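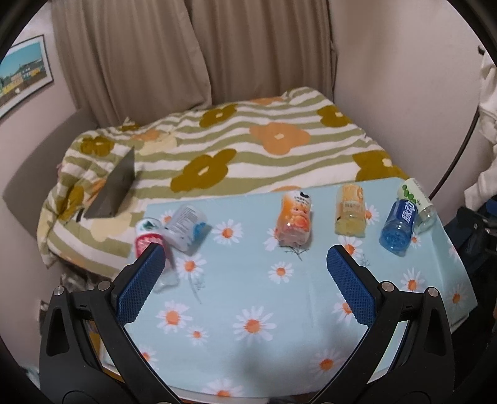
Lauri Jääskeläinen, commenting on an earlier draft of this section, objected that a bottle on its side should be scored as a separate item class, as it occupies more surface than the same bottle standing and tends to be left until last. We have kept a single class for beverage bottles but record orientation as a second variable, and the results below are reported with both.

Figure 3. Plastic beverage bottles lying on a cloth-covered table beside a bed. Labels differ in color and in how much of the bottle they cover.

4.2 Bottles on bedside surfaces

Of the 3,847 items logged in the Clorkow and Irkley households, plastic bottles were the most frequent class on any surface placed next to a bed. Kitchen tables showed more variety, with cups, jars and food packaging mixed together. Bedside tables collected few kinds of objects, and drinks dominated – a pattern already reported for student housing by Savolainen in the February pilot.

Orientation affected the clearing task in two ways. Upright bottles were normally picked up by the neck and carried in pairs. Bottles lying down were taken by the body, one at a time, and participants often rotated them before placing them in the bin or crate. On a tablecloth the fabric limited rolling but tended to bunch when a bottle was dragged, and several participants stopped to smooth it before continuing. We did not separate this smoothing time from clearing time.

Label coverage was coded on the Gruraseck scale, which runs from 1 (bare plastic) to 4 (full sleeve). Coders disagreed most often on bottles whose printed wrapper gives way to clear plastic at one end, such as the orange-labeled bottle in Figure 3. These were assigned to level 3 after discussion. Transparent bottles with a narrow label were the easiest to code and the hardest for participants to judge as empty or full from a distance – up to 50 percent were lifted once and put back before being sorted.

Fill level was not recorded for bottles that remained on the surface at the end of a session.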